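Teaching sessions: frequently asked questions

Do I need to know how to program?
No. You hold the controls, the arms copy you, and the recording does the rest. Tanvir Khan taught his first task with a sandwich in mind throughout.

How many demonstrations does one task take?
Our tray-to-tray transfer took 279, of which 17 were binned. Most of the binned ones were mine.

Should I do it perfectly every time?
Please don't try. A small fumble, calmly put right, is worth keeping. Sighing isn't recorded – sigh all you like.

Can I use both arms at once?
Yes, though beginners tend to forget one of them. Park the idle arm over its own tray and leave the gripper open.

What if I drop something?
Stop the recording, put the object back and start again. Floor Verhoeven keeps the log at Ratmont and has seen worse.

How long is a session?
Eighteen minutes, then a break. After that people begin to move like the robot.
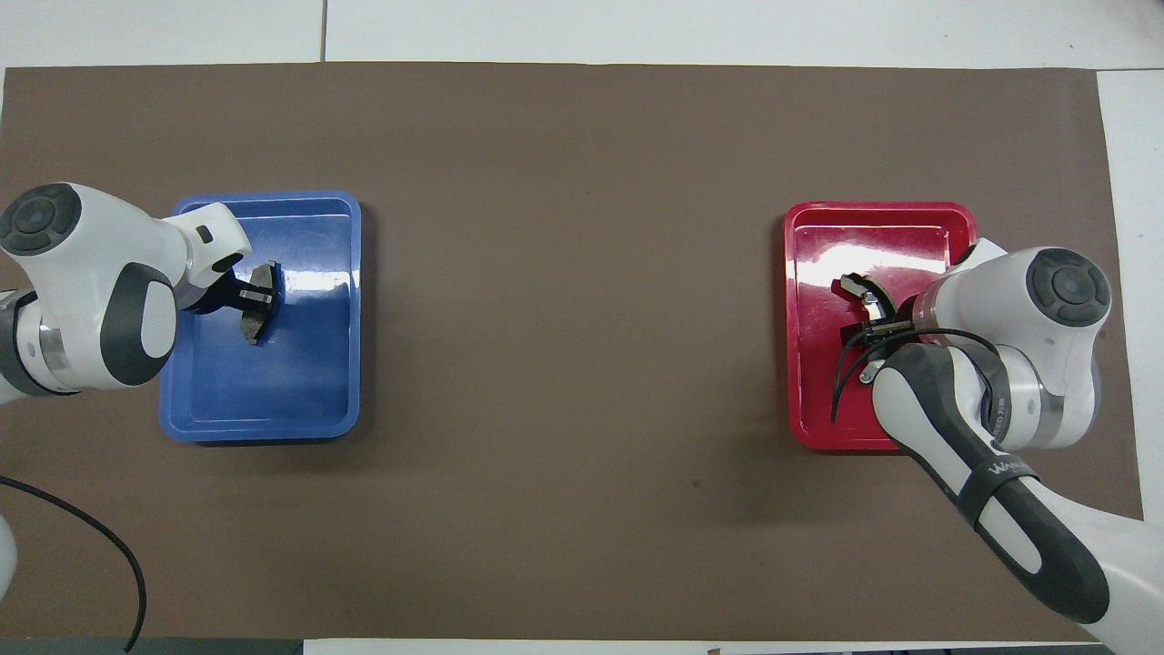 Bookings for September are full, so ask Floor about later slots.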